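Gralline Board and Tray Balm

Sizes: 50 g tin, 200 g tin
Finish: low sheen
Scent: faint honey, gone by the next day
Made in small batches in the shed behind our house

I started making this balm for a set of old serving trays I'd picked up at a church fete (five dollars the lot, and yes I did feel a bit guilty). They were grey, furry to the touch and they'd clearly been through someone's dishwasher more than once. I tried plain mineral oil and it soaked straight in and looked tired again by the weekend. I tried a hardware store wax and my kitchen smelled like a boat. So I mucked around with beeswax, a little carnauba and food-grade mineral oil until I had something I could rub on with an old singlet while watching the footy, and that's pretty much what goes in the tins now.

It's for bare or previously oiled wood. Trays, bread boards, spoons, salad bowls, rolling pins, the wooden handles on your good knives, kids' blocks, coasters, pepper mills. It won't do a thing for a tray that's been varnished or lacquered except make it slippery, so please don't waste your money there! If you're not sure which you've got, put a drop of water on the underside. If it's still sitting there in a neat bead ten minutes later, there's probably a sealed coat on it already.

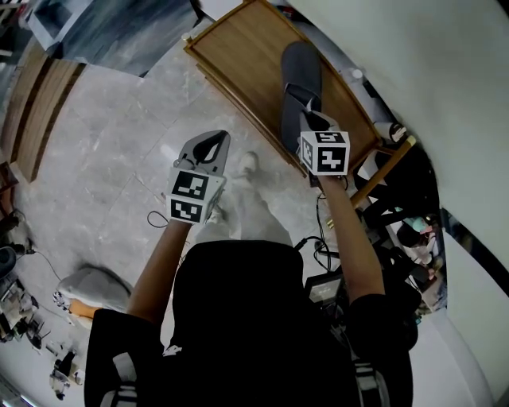
Sinan Tekin wrote in to say the small tin did one big tray, both sides, plus every spoon in the drawer, and that the end grain drank more than the rest put together. He also reckons the lid is too tight in winter. Fair call on the lid, Sinan. I've been running mine under the hot tap for a few seconds and it comes off easily enough, but I'm looking at a different tin for the next batch.

What's in it

Beeswax from Aguirre, a family outfit I've been buying from since the beginning. Carnauba wax flakes. Food-grade mineral oil. There's no nut oil, no linseed, no orange oil and no added fragrance. I get asked about the orange oil a lot. I like the smell too, but it irritated my hands when I was pouring big batches and I don't think it did much for the timber.

The colour in the tin goes from pale butter to a fairly strong yellow depending on the time of year and what the bees were into. It makes no difference once it's on the wood. It will warm up the look of pale timbers a little, so if you've got something very white and you love it that way, try a patch on the back first.

How to use it

Wash the piece by hand and let it dry overnight standing on its edge. Don't lay it flat on the bench.

If it's furry, give it a light sand along the grain and wipe off the dust. I stop at a fine paper, but the man at Sekard (that's the paper I use) goes much finer on his own boards and swears he can feel it. I can't.

Scoop out a bit of balm the size of a hazelnut and work it in with a soft cloth or your fingers. On a cold morning it'll feel stiff, so hold it in your palm for a minute before you start. Get into the corners of a tray with a bit of cloth over the end of a chopstick. Do the underside as well, even though you can't see it, as a tray that's only done on one side can start to cup.

Leave it for a couple of hours, or overnight if you've got the patience. Buff off whatever's still sitting on the top. If it feels sticky the next day you've left too much on, and a brisk rub with a clean tea towel will fix it.

Small and fiddly pieces

I didn't think about these much when I wrote the first version of this page, and then half the emails I got were about them. Little carved bits, wooden puzzles, honey dippers, dolls' house furniture, anything with ridges and steps and gaps. The trouble is that balm packs into the grooves, goes white when it sets and looks awful.

What I do now is melt a teaspoon of it in a jar sitting in hot water, then brush it on thinly with a soft paintbrush. Wait ten minutes, no more, then go over the whole thing with a dry shoe brush (a clean one, obviously, and kept just for this). The bristles lift the extra out of the grooves better than any cloth I've tried. If you've already got white lines in there, a hairdryer on low will soften them and you can brush them out as you go. Keep moving the hairdryer, and don't use this trick on anything that's been glued together in thin layers.

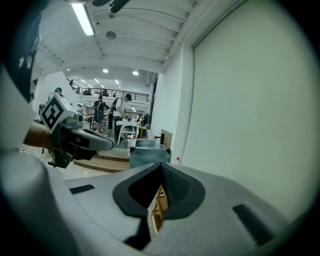

Which size should I get?

The 50 g tin is plenty if you've got a board and a few spoons. Most people who come back get the 200 g one, and it's better value by weight. I also do a set of 2 small tins in a calico bag, mainly because my sister-in-law kept asking for something she could post to people.

It keeps well in a cupboard. A hot car is another matter — it'll melt, and it'll set again with a grainy top. It's still fine to use, just stir it through when it's soft.

How often?

Whenever the wood looks dry. For a tray that lives on the coffee table, I'd do it when the seasons change. For the board you chop on every day it might be monthly. A brand new board likes a few coats close together, and then you can leave it alone for a while.

Does it work on outdoor furniture?

No, sorry. It'll wash off in the first decent storm. Trokmont do a proper decking oil and I've used it on our bench seat out the back with no complaints.

Can I put the tray in the dishwasher afterwards?

Please don't. I've seen what it does.

Postage and batches

I pour on weekends and post on Tuesdays. We went past 1,500 tins in April, which still seems a bit mad to me, and it does mean I sell out now and then. If the button says sold out, leave your email and I'll let you know when the next lot has set and been labelled. Dented tins go up cheap at the bottom of the shop page, same balm inside.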